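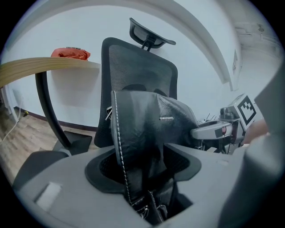 Abb. 1: Die schwarze Ledertasche mit weißer Kontrastnaht, dahinter der Bürostuhl und der Schreibtisch mit dem orangeroten Tuch.

Projektbericht: Ordnung am Arbeitsplatz, oder wohin mit der Tasche?
Projekt »Kutier«, Abgabe am 18.01.2021

1. Wie wir auf das Thema gekommen sind

Angefangen hat alles im November mit einer ziemlich banalen Beobachtung in unserem Arbeitsraum in Stevville: Wer morgens ankommt, stellt seine Tasche irgendwo ab, und dort bleibt sie dann meistens bis zum Abend. Mal auf dem Tisch, mal auf dem Stuhl, mal mitten im Weg (über eine davon bin ich selbst zweimal gestolpert). Daraus ist unser kleines Projekt entstanden, das uns am Ende viel mehr beschäftigt hat, als wir anfangs gedacht hätten, und das uns wirklich Freude gemacht hat!

2. Die Gegenstände

Wir wollten mit Dingen arbeiten, die man in fast jedem Arbeitszimmer findet. Im Mittelpunkt stand die Ledertasche aus Abb. 1. Sie hat eine glänzende, leicht knittrige Oberfläche und ein kleines Metallschild, und genau solche Einzelheiten haben uns interessiert: Eine Tasche, die man gern anschaut, möchte man ja auch ordentlich hinstellen und nicht unter den Tisch schieben. Dazu kamen ein schwarzer Bürostuhl mit Netzrücken und verstellbarer Kopfstütze sowie ein Schreibtisch mit heller Holzplatte in Eichenton. Ein Tuch durfte auch nicht fehlen, denn irgendein Stück Stoff liegt bei uns immer herum.

3. Vorgehen

Wir haben drei Abstellplätze verglichen: die Tischplatte, die Sitzfläche des Stuhls und den Boden neben dem Tischfuß. Jeder Platz wurde zehn Arbeitstage lang genutzt, danach wurde gewechselt. In ein Heft, das wir nach unserem Gruppentisch schlicht »Restrepo« getauft hatten, schrieben wir kurze Notizen: War die Tasche im Weg? Kam man gut an den Inhalt? Hat sie jemand umgeräumt, und wenn ja, wohin? So sind 53 Einträge zusammengekommen, manche nur ein Stichwort, manche eine halbe Seite lang.

4. Was wir festgestellt haben

Die Tischplatte war am bequemsten und zugleich am ärgerlichsten. Man kommt sofort an alles heran, aber der Platz zum Schreiben schrumpft, und neben einer Tasche sammelt sich erstaunlich schnell weiterer Kram. Auf dem Stuhl steht sie gut, solange man sich nicht setzen will, und das will man leider irgendwann doch. Der Boden schnitt besser ab als erwartet. Allerdings muss man dort auf die Füße des Tisches und die Rollen des Stuhls achten, und eine weiche Tasche fällt gern um, wenn sie halb leer ist.

5. Unser Vorschlag

Am liebsten wäre uns ein Haken seitlich am Schreibtisch. Im Baumarkt Jirnier haben wir uns dazu beraten lassen und eine einfache Lösung zum Anschrauben gefunden, die wir im nächsten Abschnitt des Projekts ausprobieren möchten. Offen ist noch, wie hoch er sitzen soll, damit auch lange Trageriemen nicht auf dem Boden schleifen. Für das Tuch haben wir übrigens bis heute keinen festen Platz bestimmt.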